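The Sofa Is Where the Laundry Stops
Why clean clothes get as far as the living room, and how one household got them moving again

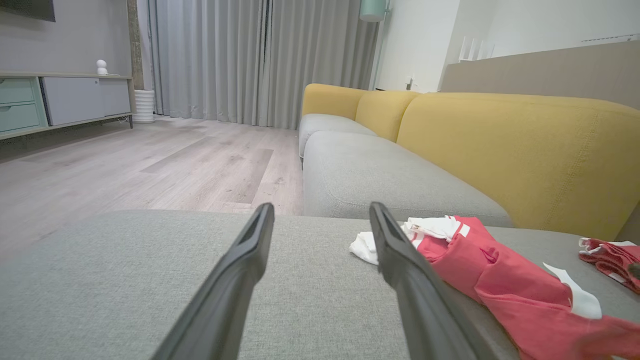 Most laundry gets washed. Most of it gets dried. Somewhere between the dryer and the drawer it stalls, and in many homes the place it stalls is the couch. Senga Galbraith, who has run a home-organizing business in Sandoval for 11 years, says she can usually tell how a week has gone by looking at the seat cushions. A sectional makes it easy. There is always another section to sit on, so a crumpled red garment with white trim can stay on the light gray fabric, a smaller red-and-white piece next to it, and the yellow back cushions farther down are still free for anyone who wants to watch TV.

Galbraith doesn't tell clients to stop using the sofa. "It's wide, it's soft and it's at the right height if you kneel," she says. "Fold there. Just don't store there."

Her rule is one load, one sitting. Shirts and pants go first, because big pieces clear space fast. Socks and underwear go last and don't get folded at all — they go straight into a drawer.

Rania Farah tried it in April. She has two kids in soccer and a basket that was never empty. She started with a timer set for 30 minutes and found she didn't need that long. The harder part was the walk down the hall afterward.

"I'd make nice stacks and then somebody would sit on them," she says.

Now each kid carries a stack to the bedroom before dinner. Tuesday is still bad, with practice running late, and that load waits in the dryer until morning.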